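天板の木目と小物の置き方 撮影用テーブルの仕上げについて聞く

雑貨カタログの制作を請け負うJosteroでは、撮影に使う木製テーブルの管理と、その上に載せる小物の配置を同じ担当者が受け持つ。4月号の準備が続く作業室で、担当のシュウェイト・ティラフン氏に話を聞いた。

最初に話題にのぼったのは天板の色である。同社は以前、白い塗装板を標準としていた。現在は茶系の木目に統一している。「白は影の輪郭が硬く出ます。紙製品の縁が背景に溶けることもありました。暖色の木目なら、ベージュの表紙でも境界が読めます」とティラフン氏は説明する。

塗装は艶を抑えたオイル仕上げで、塗り直しは撮影100回ごとと決めている。回数は台帳に記録し、日数では管理しない。「使わない月は傷みません。暦で塗ると塗膜が厚くなり、木目が鈍ります」。研磨は木目に沿って手で行い、機械は使わない。塗り直した板は火曜の朝まで触らないという。

小物の配置には決まった順序がある。まず面積の大きいもの、続いて高さのあるもの、最後に小さく平たいものを置く。ノートは閉じたまま使う。開くと紙の反りが日によって変わり、同じ構成を後から再現できない。花束は茎の向きを先に決め、花の位置はそれに従わせる。

「茎は線として働きます。見る人の目は花から入り、茎に沿って下りてくる。その先に何を置くかで、まとまり方が変わります」

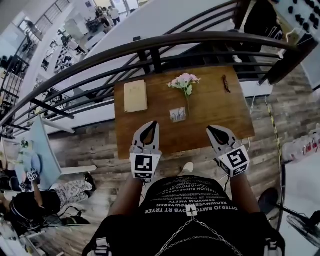
木目の天板に置いたノート、ピンクの花束、柄入りの小さなカード。

カードを茎の先に寄せる配置は、ティラフン氏がよく使うものだ。青や紫の淡い柄は木の茶色と色相が離れていて、小さな面積でも沈まない。反対に、赤みのある濃色の小物は天板に近い色になるため、奥の端に寄せて控えめに扱う。「目立たせたいなら明るい色の隣に移します。端に置くのは、余白の広さを測る目安にしたいときです」

手前側を広く空ける点については、社内でも意見が分かれた。紙面設計を担当するコスミン・クラチウン氏は、当初、物を中央に集める案を推していた。「誌面で文字を載せる場所が必要になり、奥に寄せる案に同意しました。ただ、空けすぎると物が小さく見えます。そこは今も毎回話し合っています」とクラチウン氏は話す。

小物の保管には整理番号を使う。登録点数は現在1,197点で、このうち952点が紙製品と文具にあたる。造花は箱を分け、花の部分が押されないよう茎を横にして収める。カード類は立てずに平置きとし、重ねるのは5枚までとする。

片付けは配置と逆の順で進める。小さいものから番号を確認して箱に戻し、最後にノートを下げ、乾いた布で天板を拭く。水拭きはしない。「水の跡はその場では見えず、照明を斜めから当てたときに出ます」とティラフン氏は言う。

今後の課題を尋ねると、天板の予備が足りないことを挙げた。木目は板ごとに異なり、途中で差し替えると前の号と並べたときに違いが出る。現在は同じ木から取った板をTondthorpeの工房に探してもらっている。寸法は今のテーブルに合わせる予定で、脚の形はまだ決まっていない。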